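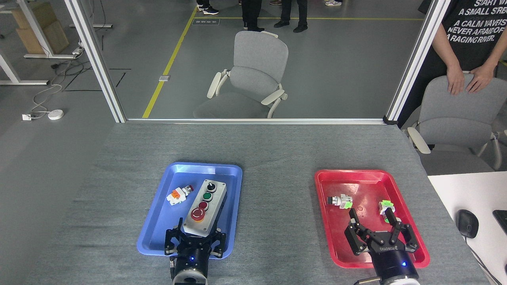 Forums > Manipulation > Demonstration data > Two-tray button sorting

Reading time: 1 min

rekha_awasthi
We have 224 demos on the control box task, teleoperated, blue tray left and red tray right. Grippers differ between arms: parallel jaw on the left, multi-finger on the right. Target is 1,000. Do I keep both grippers in one set or split it?

trutlog
Split. The action spaces don't match and the policy will average the grasps.

isla_w
Disagree. Each arm has its own gripper channel, so there is nothing to average. I'd worry more about the loose switches. The green one in the red tray stands nearly upright and the finger hides part of it. How many start poses do you have?

rekha_awasthi
Six. Operators reset by hand.

isla_w
Too few. Ten at least, and log the pose with each episode.

trutlog
Poses, fine. I still say split – we merged at Gesum in February and retrained twice.

rekha_awasthi
Will train both ways on the 224 and post the losses.

isla_w
Post success rates too. Loss says little on grasping.

Related threads
Kostance logger drops wrist frames
Resetting trays between episodes
Oyewole pedal mapping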